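Best before dates and short-dated food: your questions 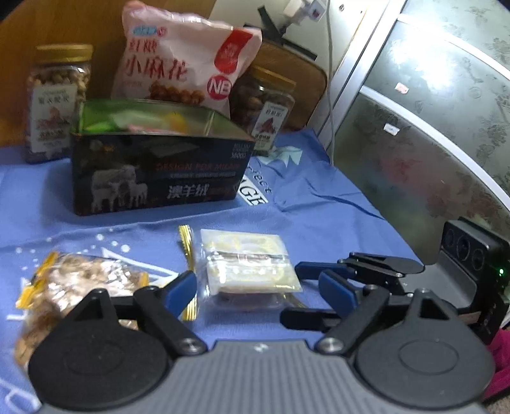
Packaged snacks and jars on a blue cloth.

We use cookies to remember your settings. By carrying on you agree to this. Close

Last updated: Sunday, February 25, 2018

Readers in Prellton keep sending us the same questions about short-dated food shops, and the shops keep sending us the same cheerful leaflets. These are our answers to the first lot. We take no money from any seller named on this page.

What is the difference between "use by" and "best before"?

"Use by" is about safety. It goes on food that spoils quickly, such as fresh fish, cooked meat and some soft cheese, and you should not eat the food after that date however good it smells. "Best before" is about quality. After it, biscuits may be soft and crisps may be stale, but they are unlikely to hurt you if they have been kept properly and the packet is sound.

Is it legal to sell food past its best before date?

In the UK, yes, provided it is still fit to eat and the buyer isn't misled. Selling food past its use by date is an offence. A shop that waves a hand at both and calls it all "short-dated" either doesn't know the difference or hopes you don't.

Is it really cheaper?

Sometimes. We compared 146 items from the Jenier website with the ordinary shelf price of the same product, same size, at two supermarkets in town. On 39 of them Jenier was dearer once you took off whatever multibuy the supermarket was running. That was before delivery. Most of the rest were cheaper, a few of them by a lot, and nearly all the good ones were things like mustard that you buy twice a year.

The banner on the site says "up to 80% off". "Up to" covers everything from nothing upwards, so we would ignore it. Ask what it is 80% off, too. Quite often it's a recommended price that no shop near you has ever charged.

What about mystery boxes?

We don't like them. You are paying for the seller to choose, and the seller will choose what he can't shift. Rondonuwu sells a box described as "worth over £34", and when we asked how that was worked out we were told it was based on "typical retail value". We asked for a list and are still waiting for it. If you enjoy the surprise, fine, treat it as a small treat. Don't put it in the food budget.

How long do things last after the best before date?

There is no table we would trust, and you should be wary of the ones passed around online. They tend to copy each other. Some rough sense, from our own cupboards:

Dried pasta, rice and sugar keep a very long time if they stay dry.
Tins are usually all right for a good while. Throw out any that are swollen, leaking or badly dented at the seam.
Crisps, nuts and anything oily go off sooner than people think. The taste gives it away.
Chocolate gets a white bloom, which looks bad and is harmless.
Jars are fine until opened. After that, go by the "once opened" line on the label and forget the date on the lid.

Eggs are their own case and we have left them out.

The Wukby app says it can tell me if food is still good. Can it?

It can't. You type in the product and the date and it gives you a green, amber or red face. It has no idea whether your flour has been next to the boiler since May. We put in a jar of pickle and a packet of almonds with the same date and got the same green face for both – and the almonds were rancid. The shopping list part works well enough, and any free notes app will do the same.

The date on my packet is smudged. Should I eat it?

If you can't tell which sort of date it was, don't. If it's something dry and you bought it lately, use your own judgement. A shop shouldn't be selling packets with dates you can't read, and you are entitled to take them back.

Does buying this food cut down on waste?

Perhaps a bit. The claim is on every leaflet, usually beside a drawing of a leaf. One of them says Prellton shoppers "rescued" 846 tonnes of food last year. We asked where the figure came from and were sent the same leaflet again. If you buy twelve bags of pretzels for the price of four and bin six of them in the spring, the waste has moved from their warehouse to your kitchen. Buying what you will eat does more good, and it costs less.

Can I give out-of-date food to a food bank?

Ring first. Many won't take anything past its best before date, some will take certain things, and none should take anything past use by. Leaving a bag on the step leaves somebody else to sort it out.

What should I check when an order arrives?

Check the dates against what the website told you, and do it on the day. Look for split seams and lids that click when pressed. Take a photo of anything wrong before you move it. Sellers will sometimes say that short-dated goods can't be returned. If the goods aren't as described, that is wrong, whatever their terms page says.

Do you buy any of it yourselves?

Yes – coffee, tinned tomatoes and mustard, when the price is right. We have given up on the cereal.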